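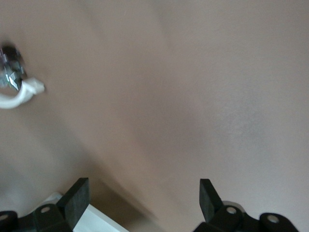

Two years on the same blind and the cord still does not slip, one reader wrote to me after my first short note on the Plikix roller blind, and asked why I complained so much about it. The reader has a fair point, so I try to be more exact this time.

I bought the Plikix for the bedroom, in the width for a normal single window. It was sold by Prudosia, the shop in Boltosside, and came in a long carton with all screws inside. The wall plugs were too soft for my old plaster. I threw them away and took better ones from a drawer.

Mounting took me one evening. The paper sheet has 12 steps and only drawings, no words. Step 5 is wrong, or at least it is wrong for my model: the bracket with the open slot goes on the side of the chain, and the drawing shows it on the other side. I drilled first and understood later. So there are now two extra holes above my window, filled with white paste.

After this I have mostly good things to say. The fabric hangs straight. It makes the room dark enough to sleep until seven in June, which my old curtains never did. A little light comes in along the sides, like with every roller blind that is mounted in front of the window and not inside of it. If you are very sensitive to light, order it one size wider.

The chain is my main complaint. It runs well when you pull slowly, but with a fast pull it jumps and makes a loud click. My neighbors on the other side of the wall have surely heard it. Also, please fix the chain to the wall with the small holder from the bag, especially with children at home. I almost forgot it – it was stuck under the carton flap.

Before this I had a blind from Bonsu in the kitchen. That one was cheaper and the spring lost its force after 3 winters. The Plikix has no spring, so I expect it to last longer, but I own it only since last fall and cannot promise anything.

I give four stars of five. For the kitchen I will order the same one in gray.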